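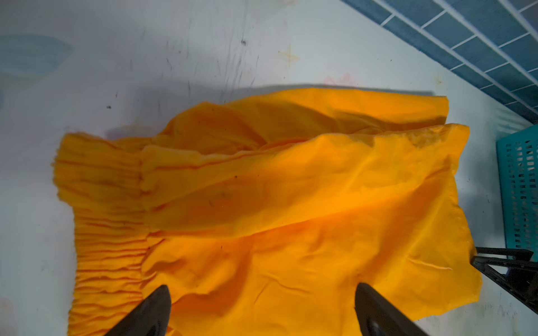 ## 1. Elastic waists and the folding guide

Present: Pavithra Nair (chair), Keerthana Reddy (notes), Raju, Okuno.

Keerthana reported that page 24 of the Zonora folding guide still has one method for every pair of shorts, trousers and skirt: halve it, smooth it, fold up from the hem. Pavithra said she'd believe that when she saw it done on a gathered waist. The band pulls in, the cloth below it doesn't, and the two halves never match.

Raju thought it was a matter of practice. Pavithra asked how much practice. No answer recorded.

Thin cloth was raised as a separate problem. It creases where it's dropped and a second fold on top doesn't help. Okuno would like thin items rolled. Keerthana pointed out that we tried rolling in March and went back to folding.

**Agreed:** waistband to be laid flat first, unstretched, before anything is halved. Trial only.

## 2. State of the mat

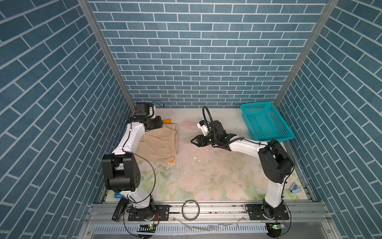

*Beige shorts on the flowered mat, with white bits beside them.*

Pavithra doesn't see the point of discussing neat folds over a mat with scuffs and crumbs on it. Raju said the marks are old and don't come off on clothes. Pavithra asked whether anyone had checked with something pale. They had not.

Okuno asked for a new mat. Grikeo sells them in packs of 200, so this was not taken further.

**Agreed:** mat to be brushed before each batch. Keerthana to try soap on the scuffs. Raju to check a white pillowcase against it.

## 3. Printing

The quote is for 1,000 copies of the guide. Pavithra won't sign it while page 24 stands as written. Carried over.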